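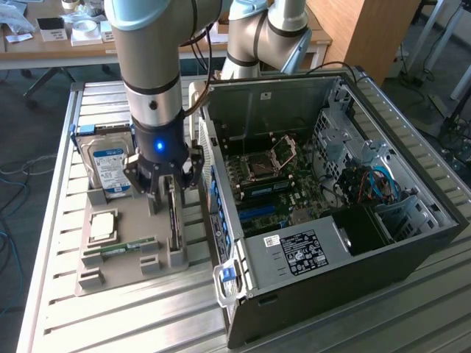 How to plan a two-stop trip from Kasitz to Clalten

Category: Travel Planning > Itineraries
69 shares | 10 comments

Many visitors go to Clalten directly and miss the lake at Loseo. With one extra night you can see both, and the ticket costs the same if you book it correctly.

1. Choose the month. In July the lake hotels are full, so write to them early. In September the water is still good for swimming.

2. Buy a through ticket. At the Kasitz station, ask for Clalten "with a stop in Loseo." The stop can be up to two nights. Two separate tickets will cost you more.

3. Take the morning train. It leaves at 8:15 and you should sit on the left side – the lake comes after the second tunnel.

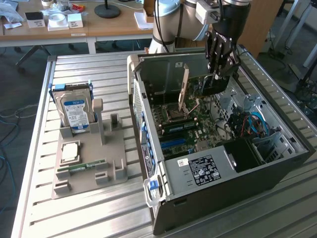 Keep the ticket after you leave the train, you will need it again for the second part. The bus from Loseo station to the shore does not run on Monday.

4. Plan one day for the walk to Nedelcu Pass. The pass is at 2,807 feet and the path is well marked. Bring water, the hut at the top sells only coffee and soup.

5. Continue to Clalten in the afternoon. It is a town of 4,000 people and the restaurants close early, so eat before 9 p.m.

Related articles
Clalten with children: where to stay
Night trains from Kasitz
What to pack for a lake weekend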